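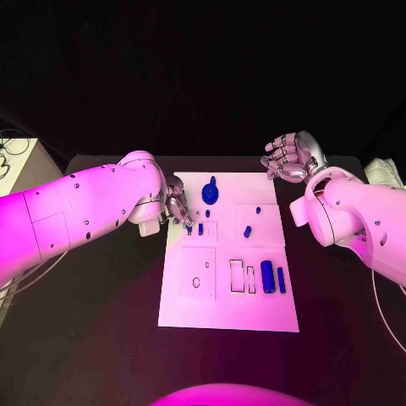

I nearly didn't make it to Citby at all. The 322 bus goes from outside my door, takes forever, and drops you at the wrong end of the business park, so by the time I'd found the Rawat building I was hot, cross and had missed the coffee. But the open day was worth the faff, and as several of you have asked what these people are selling, I promised I'd write it up.

Rawat hire out robot time. That's the short version. You don't buy a robot, you book a two-armed one at their place in Citby, along with someone who knows how to run it, and you bring the fiddly little job you'd like to know whether a machine could do. At the end you get the recordings, a written report and (if you ask for it) an hour on the phone with whoever ran the session. They call the whole package Stodano, which I kept wanting to pronounce like a pasta sauce.

Bimla Ahuja was showing my group round. She used to assemble hearing aids for a living and has strong opinions about tweezers. She took us through the kit room first, where the practice boards are kept, and then through to the robot. I'd been expecting something behind a cage with a yellow stripe on the floor, I suppose because every factory tour I've ever been on had one. This was a table with a black curtain behind it, and we all stood bunched up by the door whispering as if we were in church!

The practice board is where everybody begins. Even if you've turned up with your own parts, the first half of the morning goes on Stodano's own pegs and slots, so they can see how both arms are behaving before anything of yours gets picked up. I liked that. Yogesh Kanaujia, who was standing next to me and builds control panels over in Fliledton, did not like it one bit and asked whether you pay for that half of the morning. You do.
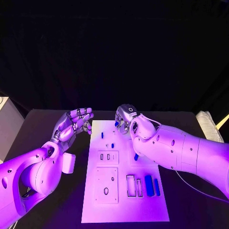 The practice board in purple light, with a small blue part held in the right hand and the left hand empty.

We watched for a good while. It's slow, I'll say that now. If you've only seen the speeded-up clips people put online, the real thing is a bit like watching somebody thread a needle in oven gloves, and then every so often it does something so neat that the whole group goes "ooh". One small peg was dropped while we were there and rolled off the table. Bimla picked it up, put it back and carried on with her sentence.

What I hadn't thought about was how much of the service is the setting up. They change the lighting during a session, quite dramatically, and the report tells you how each attempt went under each colour. Neelam Pandey, who writes the reports, let me flick through an old one with the client's name taken out. It ran to 47 pages. A lot of that was tables, but there were four pages in plain English at the front which I could follow, and one very frank paragraph saying the client's clip was a bad design and they should change the clip. I'd pay for that paragraph.

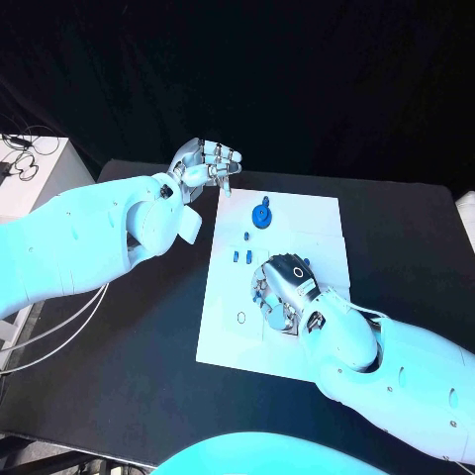 Booking is by the half day, and you can't have less, which will put off anybody with just one small question. I asked whether two firms could share a slot and was told yes, if they're happy to see each other's parts. You also have to fit your job into the space there is, and there's less than you'd think. With the square board down between the hands and the right one pressed on to it, there isn't a lot of room left over for a big awkward casting. Anything much larger than a dinner plate and I'd ring them before booking. They'll want drawings as well, and they do read them, because Seema Nishad on the front desk asked me a question about mine that I couldn't answer.

Lunch was sandwiches and a very good lentil thing. There were 30 of us in a room laid out for fewer, so I ate mine on a windowsill with Hsin-yi Tam, who had booked a Stodano morning back in May for her dental firm. Her verdict was mixed. She thought the staff were excellent and the report useful, but it arrived later than she'd been told, and the recordings came in a format her office computer refused to open. She had to ring up twice. She's going back, though, so make of that what you will.

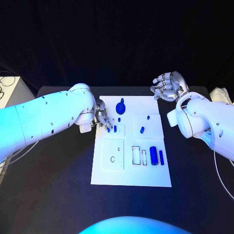 My own interest is in small round parts going into snug holes, which is most of what my workshop does, so I pestered Bimla about those all afternoon. Their boards cover it fairly well. The tall panel has a round hole and a small oval one, and over on the other side there's a thick blue cylinder lying next to a slimmer one of much the same length, beside a pair of rectangular outlines. So there's a decent mix before you even get your own bits out. What they don't have is anything bendy — no tubing, no rubber seals — and when I asked, I got a slightly pained look and "we're working on it". Half of my jobs have a seal in them, so that matters to me.

Parking, for those who drive: there are 80 spaces shared with the tile place next door and they fill up early. Toilets are up a flight of stairs, but there's a lift. Ask Seema for the key.

I've pencilled in a half day for the autumn and Yogesh is thinking about coming in on it with me, if we can agree whose parts go first.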